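Davina Strachan talks ferries, fog and her first feature film

I've been looking forward to Pundurus ever since the first trailer popped up in May, so you can imagine how chuffed I was to get half an hour on the phone with its director, Davina Strachan. She was on her way home from the final sound mix and still buzzing.

The film follows two sisters who run a failing picture house in Drisstead, a harbour town where the fog comes in one night and stays put. It's part thriller, part family drama, and Strachan wrote the first draft in 40 days.

"I wrote it at my mum's kitchen table," she says. "She'd read the pages over breakfast and tell me which sister she was cross with. It changed every morning!"
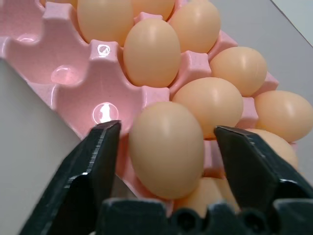

The shoot itself was much harder work. She had a tiny crew, seven weeks and a lot of weather, and some of my favourite shots in the trailer (that slow one along the harbour wall, wow) were grabbed between downpours.

"We waited days for real fog and then it arrived while everyone was at lunch. I have never seen people run so fast with sandwiches."

I had to ask about the big crowd scene, where the whole town squeezes into the picture house for one last show. Strachan put a notice up in the local shop hoping for a few dozen extras and 235 people came.

"They brought their own coats, their own hats, their grandchildren. One man asked if he could cry in the background, and he was brilliant at it, so he's in the final cut."

She grew up on car chases and old ghost stories, and says both are in there if you look. There's certainly a chase, on foot, down a very long flight of steps, and she did it in one take.

Pundurus opens on Aug 17, 2026, and Strachan will be sitting in the back row on the first night. "I want to hear where they gasp," she says.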